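2024-12-22

Workshop notebook, Wovemura

Year-end tidy of the business side, written up while it's fresh. What a run we've had since August! We started that month with two paying customers and a borrowed invoice template, and we close the books with 12, which still makes me grin every time I open the ledger.

Ridex renewed this morning. Same terms, one extra site, and they want the quarterly review moved to the start of the quarter (fine by me, the old timing clashed with stocktake anyway). Mengal are slower. They've had our quote for 26 days and keep asking good questions, so I'm hopeful. Their last one was whether we'd split the setup fee over two invoices. I said yes. Must put that in writing before the break.
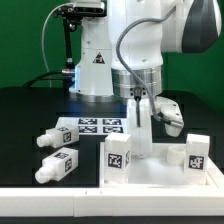
White arm at the black worktable, green backdrop.

Pricing: went through all 149 invoices with a pencil and a pot of tea. The small jobs are doing far better than I'd guessed! I'd always thought of them as a favour to people we liked, but they pay quickly and they lead to bigger orders. The three long contracts look grand on paper and then eat every spare afternoon. I'd love us to try a fixed day rate for small work from January and see who bites.

Jirnness (the spin-off name, still not sure how anyone will spell it over the phone) is registered and has its own bank account. First spend was the domain, second was a box of envelopes. We agreed to keep it to one product for the first year and I think that's right, even though I have a page of ideas already and keep adding to it.

To do:
Mengal letter, split fee
chase the two late payers, nicely
new day rate on one side of paper, no more
ask the bank about the overdraft, ours is set at 41 days' cover and I can't remember why
order ledger refills, the blue ones

Back at the desk after the break. Can't wait to get going on the day rate.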